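Advances against sales: what the borrower is told and what the borrower pays
Speaker notes, Fonley Small Business Finance Meetup
2026-08-07

Slide: title

Skip the bio. Say thanks to the organizers, say I don't work for a lender and don't take referral fees from one, and get going. Mention that the notes will be posted as they are, typos included, so no need to take photos of the slides.

Ask for hands: who has had an email or a call offering cash against future card sales? Then: who has taken one? Don't push people who keep their hands down.

Slide: the pitch

Read the Clalell pitch out loud, slowly. "Funding that moves with your business." Pause there. I want people to ask what "moves" means. The payment moves, yes. It's a share of each day's card sales, so on a slow day you hand over less. The amount you owe doesn't move at all. It was set the day you signed, and a bad August does nothing to shrink it.

Be fair at this point. There is a real use for this kind of money. A shop with steady card sales, a short gap to cover, and no time to wait on a bank can come out fine. I've seen the books of businesses that did. My problem is with how the price is shown, and with how hard the renewals are sold.

Slide: what "2 percent" is 2 percent of

This is the slide people will want to argue about, so go slow.

Sârbu quotes a fee of 2 percent. Most owners hear an interest rate, and they compare it with the rate on a bank loan. But the fee is charged for each month, on the full amount first advanced, including the part already paid back. So by the last month you are paying for money that left your account long ago.

If someone asks for the yearly rate: say that it depends on how fast you pay, and that this is exactly the trouble. With a flat fee up front, the faster you pay it back, the higher the yearly rate gets. With a monthly fee on the starting amount, the cost runs on until the end date in the contract. These are different products. They sit next to each other on the comparison sites as if you could rank them by the number in bold.

Don't do the math on the whiteboard. Last time it ate half the session. The worksheet has it.

Slide: the 20 percent holdback

Fullo takes 20 percent of card sales until the balance is cleared. Ask the room what their margin is. Not out loud, just have them think about it.

If your margin is thinner than the holdback, the payment is coming out of the money you use for stock and wages. It has to be made up from somewhere. Where it often gets made up is a second advance, and we'll come to that.

Also: card sales aren't income. Sales tax is in there. Tips may be in there. Refunds you'll have to give later are in there too. Check if the holdback is taken before or after refunds. I have asked Fullo this twice by email and got a link to the help page both times. The help page doesn't say.

Slide: the survey

Fullo's brochure says owners are "overwhelmingly satisfied." The note at the back says the survey went to 600 customers and 57 answered.

Let that sit for a second.

Things to say about it:

We don't know who the other people are. A business that closed isn't going to fill out a form about its lender. A business in the middle of a dispute probably won't either, or its lawyer told it not to.

We don't know when they were asked. If the form went out the week the cash landed, of course they were happy. I'd be happy too. Ask me again once I've been paying for half a year.

The question was whether they would "recommend the application process." That's a question about a web form. It says nothing about cost, and the brochure puts the answer under a heading about cost.

I'm not saying the customers are unhappy. I'm saying this survey can't tell us, and a lender that holds every payment record on every customer could publish something much better if it wanted to. How many renewed? How many renewed before they had finished paying? How many defaulted? They know.

Slide: renewals

Explain this with no numbers at all, it's clearer.

You're partway through paying. You get a friendly message: you qualify for more. You take it. Part of the new advance goes to pay off the old one, and only what's left reaches your account. But the new fee is worked out on the whole new amount. So you have paid a fee on the old balance, and now you pay a fee on that same balance again.

Some contracts give back part of the first fee when you renew. Some don't. Clalell's contract says a discount "may be applied." I would treat "may" as "won't" until somebody puts it in writing.

Likely pushback from the floor: "But the bank said no." Yes. That's often true, and it's a fair point against the banks. It still doesn't tell you the price of the thing you're being offered. A no from the bank might also be worth a minute's thought on its own. Sometimes the bank is lazy. Sometimes it has read your cash flow better than you'd like.

Slide: the personal guarantee

The sales page says "no collateral needed." Then the contract has a personal guarantee in it, or a claim over all business assets, or both. Ask people to search the document for the word "guarantor" before they read anything else.

Don't give legal advice here. Say "get someone to read it" and mean a lawyer, and mean before signing. If there's a lawyer in the room, let them talk for a minute, then move on.

Slide: questions to ask before you sign

Leave this one up while people write.

What is the total I will pay back, in dollars?
What lands in my account after fees?
If sales drop, who decides whether the payment is adjusted, and how long do they have to decide?
If I pay early, do I save anything?
What happens to the old fee if I renew?
Who gets paid if I sign – is there a broker, and how much?

The broker question gets the best reactions. Almost 20 minutes went on it at the last talk. Cap it this time. 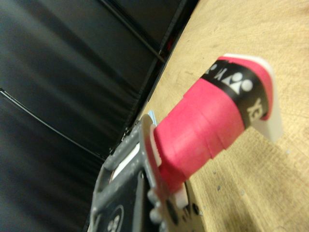
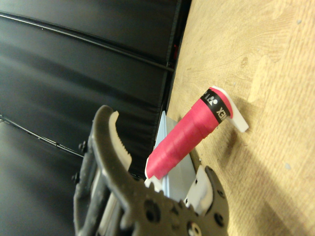
Slide: what would change my mind

I get accused of being against these lenders, so say plainly what I'd want to see. A total cost in dollars on the first page. A yearly rate based on a stated payback speed, with a slower and a faster case beside it. Default and renewal figures published by the lender and checked by somebody it doesn't own. If Sârbu or Clalell did that, I'd stand up here and say so, and I'd cut this talk in half.

So far what I've had is a call from a marketing department offering to "walk me through the customer journey." I asked for the renewal figures. They said they'd get back to me.

Q&A, things that usually come up

"Is it even a loan?" The lenders say it's a purchase of future sales, and in many places that keeps it outside the usual lending rules. Whether a court agrees can turn on the wording, especially what happens if sales fall. Don't guess about anybody's own contract.

"Which one is the cheapest?" Don't answer this. The worksheet will tell them more than I can, once they put in their own sales.

"I've already signed, what now?" Point them to the total still owed and the renewal clause. Don't stack a second advance on the first to get breathing room. If sales have dropped, ask for the adjustment in writing today and keep a copy. Stay after the session for these, they won't want to talk in front of the room.

Worksheets are on the back table, next to the sign-in sheet. Bring the spare box in from the car before starting.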